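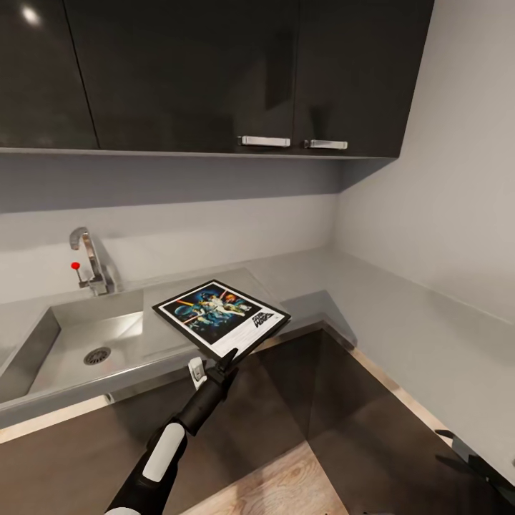
Drullmont Learning Systems Team, Vostent
Speaker notes, internal talk day, July 3, 2023

Title slide: "Collecting demonstrations in a simulated kitchen"

Good afternoon. I will speak for 15 minutes and then I take questions. If I go too fast, please raise your hand. My topic is how we gather examples for the arm in our simulator, and what I would like us to change before the next round.

Slide 2. We teach the arm by showing. A person controls the simulated arm, does a small task, and the software saves everything: the joint positions, the gripper opening, and the camera views. One complete try is one episode. Our goal for Corside, which is our kitchen set, is 1000 episodes. At this moment we have 200 that passed the review.

Slide 3. The framed poster. Some of you asked me why we give a Star Wars poster to a kitchen robot. We wanted an object that is wide, flat and stiff. A cup forgives a bad grasp. With a frame, you must hold it by a thin edge, and when you tilt it, it hides a big part of the counter from the camera. The operator must then decide what to do with less information, and the model will have to do this also.

(Pause here. Ask who has tried the controls. Usually only a few hands.)

Slide 4. How we divide the episode. We mark the approach, the grasp, the lift, the move, the release and the retreat, so 6 parts in total. The retreat is the part that people forget. Many operators stop the recording when the object is down, and then the data has no example of how to leave it alone.
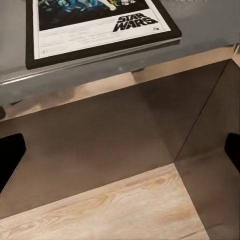 So the rule for July is simple. Open the fingers wide, move away from the object, wait one second, and only then press stop. If the object is too close to the front edge of a surface, do not correct it in the same episode. Finish, write "edge" in the comment field, and start a new one. We keep these episodes in a separate folder.

Slide 5. Bite. This is our small tool for checking grasps. It reads the finger contact and gives a warning when the grip is too shallow. It is good with boxes. With thin frames it gives too many warnings, around one in every three grasps, so please watch the replay before you delete anything.

Slide 6. What I ask from you. Vary the starting pose of the arm. Turn the object before you begin, also to angles that are not comfortable. Do not repeat your best grasp all day.

(If there is time, play the replay at half speed. If not, go to questions.)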